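Work & Shifts > Food Service > Automation
Posted in July by Cleiton Seixas

Robot arms at the pastry counter - what happens to our jobs?

I work the counter at a bakery cafe in Toledo. The owner wants to put in a two-arm robot to handle the boxed donuts: lift the lid on the display tray, take out the box the customer ordered, and set it on a serving tray. He says nobody is losing hours. There are six of us and we split the counter evenly now.

If the robot does the picking, what do the rest of us do all day? Does anyone still get tips? I'd like to hear from people who have worked next to one of these before we have our staff meeting.

Cleiton Seixas

counterlife_oh
They always say no one loses hours. Get it in writing. At my old place it was ordering screens and not robots, but two people who quit were never replaced and the rest of us covered the rush. Tips went down too, as the screen didn't ask for one until the owner turned that on. Don't know about arms.

former_fedby
I was at Fedby when they tried an arm for packing pastries. Things I would ask at the meeting:

Who clears it when it stops? With us it was whoever stood closest, and that person still had a line to serve.

Who cleans it, and is that paid time? Ours had to be wiped down after close and at first it wasn't on the schedule.

Does the order sheet change? We went over to Naltex for orders and learning that took longer than getting used to the arm.

The owner paid 1,695 dollars for staff training and most of it went to the two managers. Ask for the counter people to be included. On tips, we pooled them and it worked out close to what it was before.
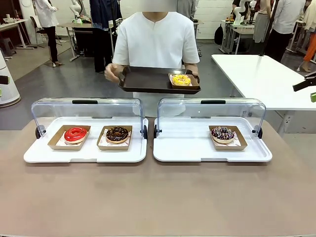
Fatos Gashi
Floor lead, Breratier

I run the floor side of our donut setup, so I can tell you what the person does. You stand across the table from the arms with the serving tray. The stock sits in kraft boxes under clear lids, and you hold your tray level where a box can go onto it. Then you check the donut against the order and take it to the customer.

Holding the tray is harder on your arms than you'd think. We rotate people every half hour after a couple of them complained, and I'd ask for that from day one.

We moved 2,988 boxes last month and kept the same crew. Refilling the display trays, boxing, and talking to customers are all still done by hand. What went away was the small talk while you picked - you have to start it yourself now. Two of my people like the change and one asked to go back to the kitchen, and I let her.

Contact the moderators | Community rules | Back to top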